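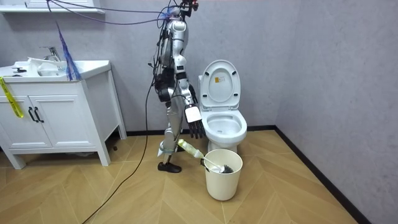 Workshop > Notebooks > Lifting and handling > Tube lifter, bay 7

Last updated: 18/06/2026

Second go at the panel pads on the Mustonen tube lifter. The Clarken order is for coated sheet with a slight texture on one face, and the pads we've had on since January don't hold it well. On the smooth face they're fine. On the textured face the tube starts to extend again a few seconds after the lift, so air is getting in somewhere.

Checked the easy things first. Filter was dirty, cleaned it and put it back. Hose clamp at the swivel was loose by half a turn. Neither made a difference on the textured face. Soap test along the tube showed nothing, so I'm fairly sure the leak is at the lip.

Swapped to the softer pads from the Jendutetti kit. Same four-pad crossbar, same spacing. The sheet came up level and stayed up. Held it for 14 minutes with the hoist at chest height and the tube length didn't change that I could measure with the tape. Put the old pads back on to be sure and the slow drop came back inside the first minute. Soft pads it is, but they mark the coating if they're dragged. The release has to be complete before the bar is moved sideways.

Pump is noisier than it was. It could be the mounts. Leave it until the hours counter reaches 3000, when it's due to be opened up anyway, unless it gets worse. 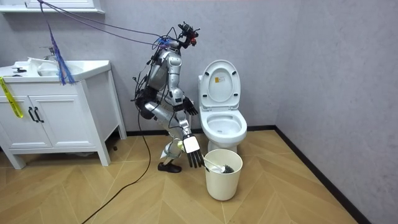
The low pick is still the part I don't like. With the sheet flat on the bottom dunnage the control handle ends up well below the knee, and whoever is on it has to fold right down to seat the pads. Bent legs, back tipped forward, one hand out in front and the other hanging down by the shins – the same shape as the silver robot crouched between the vanity and the toilet, and you can't do it for a whole stack. The top half of the stack is no trouble. I tried the Maven extended handle and it does bring the grip up, but the regulator lever gets stiff with the longer linkage and fine control near the floor is poor.

Two options. Either raise the stack on a fixed stand, or move the lever up and run a longer cable to the valve. The stand is quicker. There's a welded one behind the saw that would do if the feet are cut level, and it would clear the forks.

Left it like this:
- soft pads fitted, old ones bagged and in the drawer under the bench
- crossbar pins greased
- standard handle back on
- extended handle hanging on the rack, tagged

To do:
- order 8 more soft pads
- cut the feet on the stand and try a full stack from it
- repeat the hold test with a dusty sheet, everything so far was wiped first
- ask whether the Clarken sheets can be stacked smooth face up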